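Subject: Re: [signs-and-corners] STOP sign at a junction that already has lights?
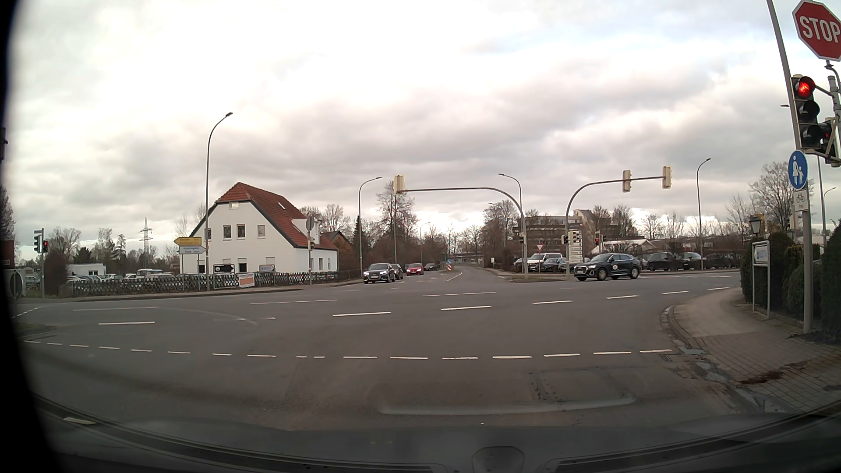 Re: STOP sign at a junction that already has lights?
Date: 20 May 2021
To: signs-and-corners list

On the Gitiritz thread, a list member wrote:

> I've been sorting through my notes from the Gitiritz route and I keep
> getting stuck on one corner. There is a full set of traffic lights, and
> right there with them is an ordinary red STOP sign. Where I live
> you get one or the other. If the light is green, do I still have to stop?
> And what does "frei" mean on the little plate with the bicycle? My
> dictionary says "free", and I don't think it is telling me the bicycles
> are free. Sorry if this has been covered, I only joined in October and
> the archive search is beyond me.
>
> Also, does anyone else save corners the way other people save stamps?

Yes, yes, and welcome! This is my favorite kind of question and I have been grinning at that corner all morning with my coffee going cold. There is so much on it. Let me take your points one by one, and then I want to talk about the directory sign.

First, the STOP sign. In Germany the lights win. When the signals are working, you follow them and the priority sign doesn't come into it, so on green you go (carefully, and watching for people on foot if you are turning). When the lights are switched off, or blinking yellow, the sign takes over and you come to a full stop at the line. Plenty of junctions get their lights turned off late at night, and then the signs are all you have. I learned this the slow way, driving to a friend's place near midnight and sitting at a dark signal like a lemon until the car behind me gave a polite little toot.

At your corner the lens that's lit is the red one on top, so there's nothing to puzzle over there. You wait.

The same idea explains the triangle across the way, next to the tall white directory sign. That one is a yield sign, and it does the same backup job in a softer form. I love that a single junction can have both! It's worth looking for the pair whenever you study a crossing, as it tells you a lot about how the place would run with the power out.

Now "frei". Your dictionary isn't wrong, it's just missing the traffic sense. The round blue sign with the adult and child means a path for people on foot. The small white plate under it adds an exception: bicycles are allowed too. Allowed is the important word. A cyclist may use the sidewalk there and may also stay on the road, but on the sidewalk the bike has to go at walking speed and give way to pedestrians. It is a different thing from the blue sign with a bicycle on it, where riders are supposed to use the path. I mixed those up for years and I rode a bike to work every day.

Did you notice how much that pole leans? I have a real soft spot for leaning poles. The one by the Fladari bakery in my town has been at a tilt for as long as I've lived here, and I'd be sad if they ever fixed it.

So, the directory. Those stacked white panels at the foot of the right-hand mast arm are my weakness. I can't read any of the lettering on yours, but if you have a closer view, please, please send it. I have 879 of them in my own collection so far, all sorted by layout: panel height, which way the arrows go, whether somebody squeezed an extra line in at the bottom. My binders are the old Bradley ones with the wide spine (long out of the shops, and I will trade for them). The Magalhães index that gets passed around on this list has 1,268 entries, which makes mine look small, but it lumps directories in with town signs and I will argue about that with anyone.

One more thing for your notes. The signal housings out on the two long arms have their backs to you, so they belong to traffic coming from other directions. When you draw the plan, draw those as outlines and fill in only the ones that face you. I started doing this after I spoiled four sheets in a row by mixing them up, and it makes the whole drawing easier to read. I also mark the traffic island with its own symbol, a small circle over a striped box, as I use it to line up the two halves of the road.

And about saving corners like stamps – of course! Half of this list does, and the other half has a garage full of lamp parts. If you'd like a copy of my sheet template, write to me off-list and I'll send six blanks to get you started. They fit a standard binder if you trim the left margin a little.

Does the Gitiritz route have any more junctions with the STOP and yield mix? I'd gladly look at the rest of your notes, messy or not.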